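Adjoa Mahama
June 4, 2019
16 replies · 4 shares

OK so I finally did the thing I've been threatening to do since we moved in. Every small loose object in this house is getting sorted. Screws, caps, odd bits of toy, the lot. Thread, if you can stand it.

Background: we had four junk drawers. Four! Two in the kitchen, one in the hall, and one in the laundry that Arlo swore was "for tools". It had a single screwdriver in it and a lot of birthday candles.

First thing I learned is you can't sort out of a drawer. You just push stuff from the front to the back and feel busy. You have to tip it into something big and open where you can see the bottom.

I tried a baking tray. Too shallow, marbles all over the lino. Then I tried a washing-up tub, which was the wrong colour for finding anything dark and a bit too bendy when I picked it up full.

Lorna Menzies (next door, lovely, owns every container known to humankind) said go metal and go sloped. If the sides lean out you can get your whole hand in flat, and the little stuff slides back down to the middle by itself. She was so right.

Best bit of advice I got in the replies was from Farah - only have a few things in the sorting bin at a time. Tip in a handful, deal with it, tip in the next. I'd been dumping in the whole drawer and then going off for a cup of tea out of despair.

And keep a second bin right behind the first for the "no idea what this is" pile. Mine filled up very quickly.

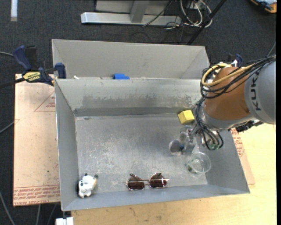 1 min read

Two grey metal bins, one behind the other, and only a handful of little things on the floor of the front one. That's my favourite way to work now. Scuffs and scratches don't bother me a bit, a bin like this is meant to get knocked around.

I'm not fussed about the stains either. I did have a go at Lorna's old one with bicarb and an old toothbrush and gave up after one side.

Drawer three is tonight. Arlo has asked me to please stop saying "bin night" when it isn't bin night.

If anyone knows what a tiny plastic hook with a hole in each end is for, I have nine of them. Reply below!

159 likes · 90 comments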